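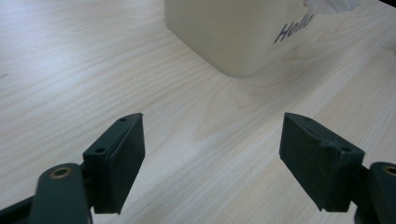
*The Hello box on the big table.*

# About Pormont

Hi! I'm Kacper Kwiatkowski, and I run Pormont together with my friend Esben Hafþórsson. We're a small packing and gift-box shop, which means that people send us the things they want to give away (soap, tea, socks, notebooks, one time a whole set of doorknobs) and we find or make the right box, pack it properly and get it out the door. If you've ever opened a parcel and smiled before you even got to the thing inside, you know what we're going for.

The cream box with the rounded corners and "Hello" in navy blue italics is our favorite, and yes, I'm biased, I picked the blue. Esben wanted a dark red. We argued about it for most of a December, on and off, and I still think I was right! It has the word on the side and nothing on it that tells you what to feel. You can send it to a new coworker or to your grandmother and it works for both.

## How we got going

I used to work in the shipping room at Brandport, where I learned to tape a carton shut in one pull and also learned that I didn't want to do only that. Esben was building store displays at the time. He came in one afternoon to complain about a crate that had shown up crushed, and I spent an hour showing him how it should have been packed. He says I drew diagrams. I probably did.

We opened on Saturday, January 16, 2021, with 2 worktables, a borrowed scale and a roll of tissue paper so large we had to store it in the hallway. Our first customer was Pawlak, a tea shop a few streets over. They wanted 7 sample boxes. We packed them, took them apart, packed them again, and then Esben walked them over by hand, as we hadn't set up an account with a carrier yet. Pawlak still orders from us, and these days we even have postage.

## The table

Visitors always ask about the table, so it gets its own section. It's pale wood with long wavy grain, and pretty much everything we send out gets set down on it at some point. Light wood is great for this kind of work: a crumb of filler or a stray bit of tape shows up right away, and you can brush it off before it ends up in somebody's gift. It does have a small dark mark on it. I've tried sanding lightly, I've tried lemon juice, and I've now moved on to liking it.

House rules for the table are short. No coffee. No pens without caps. Knives go back in the tray, blade in, every time (Esben, I'm looking at you).

## What we do all day

Mornings are for packing. We lay out the contents first, without the box, and move things around until the heavy stuff is low and nothing rattles. Then tissue, then the lid, then a gentle shake next to the ear. If I hear anything, it all comes out again. This drives new people a little crazy for the first week and then they start doing it at home with their groceries.

Afternoons are for samples and odd requests, and I love the odd requests. Last year we sent out 2,192 boxes, and 1,576 of those were the Hello box, so the other ones get a bit of extra attention from me. Skitmont, who make wooden ski toys for kids, needed something long and skinny that could survive being opened and closed over and over. We went through so many versions of that lid! The one we ended up with has a little thumb notch on one side, and I'm weirdly proud of it.

## Working with us

You don't need to know what you want. Send us the thing, or the measurements of the thing, and tell us who it's for. We'll come back with a couple of ideas and a price. Small orders are fine, and single boxes are fine too, we just pack those on Fridays when it's quieter.

If you'd like to stop by, please do, only drop us a line first so that one of us has clean hands and can let you in. Bring whatever it is you need packed. Esben will want to weigh it.

— Kacper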